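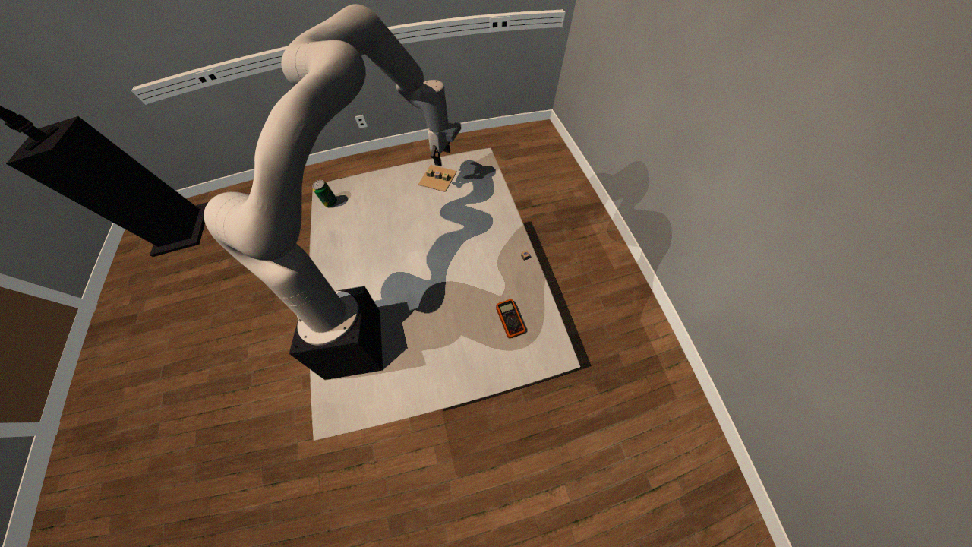 報道関係者各位
2026年5月7日
Clesar株式会社

「会議を減らすための会議」を減らす予約サービス「Amissah」、5月下旬より提供開始

オフィス向け業務ソフトを手がけるClesar株式会社(代表取締役:ロデル・サルード)は、会議室予約サービス「Amissah(アミサ)」の提供を5月下旬に開始します。予約時に「この会議で決めること」を一行書かないと部屋が取れない、という少々意地の悪い仕組みを備えています。

■開発の経緯
当社では昨年、会議の多さを見直すための検討会を立ち上げました。検討会は順調に回を重ね、27回目に「次回の日程」を主な議題としたところで解散しています。その後、社内の予約記録614件を読み返したところ、件名が「打ち合わせ」または「打合せ」だけのものが153件ありました。送り仮名の統一についても議論になりかけましたが、見送りました。

■主な機能
・決めること欄
20字以内で入力します。「情報共有」「すり合わせ」「とりあえず」の三語は初期設定では受け付けません。管理者が解除できますが、解除した方の氏名は全員に表示されます。

・早じまい
予定より早く終わった場合、残り時間を自動で開放します。余った時間で雑談を続けたい方のために、延長ボタンもあります。押す際に理由は聞きません。

・定例の棚卸し
三か月続いた定例会議は、主催者が継続を選ばない限り自動的に終了します。試験運用では、終了したことに参加者が翌月まで気づかなかった定例もありました。主催者も参加者の一人でした。

■先行利用企業の声
試験運用には、園芸用品卸のGorndale社にご協力いただきました。同社総務部のクリスティン・パスクアル氏からは、次のコメントをいただいています。
「最初の週は苦情が多く、苦情について話し合う会議の予約が入りました。決めることの欄には『苦情をやめるか』と書いてあり、その場でやめることに決まったそうです。今は会議室が空いているので、昼食に使う社員が増えました。電子レンジの置き場所が新しい課題です」

■代表コメント
「会議が嫌いなわけではありません。本件の発表にあたっても社内で何度か集まりました。うち一回は私が部屋を間違え、よその部署の会議で最後まで発言していました。議事録にも載っています」(ロデル・サルード)

■提供概要
サービス名:Amissah
提供開始:5月下旬
対象:会議室を一室以上お持ちの法人
料金:会議室数に応じた月額制(詳細はお問い合わせください)
備考:お打ち合わせをご希望の際は、決めることを一行お書き添えください。

■本件に関するお問い合わせ
Clesar株式会社 広報担当:ヘーゼル・ムベキ
お電話でも承りますが、会議中の場合は折り返しご連絡いたします。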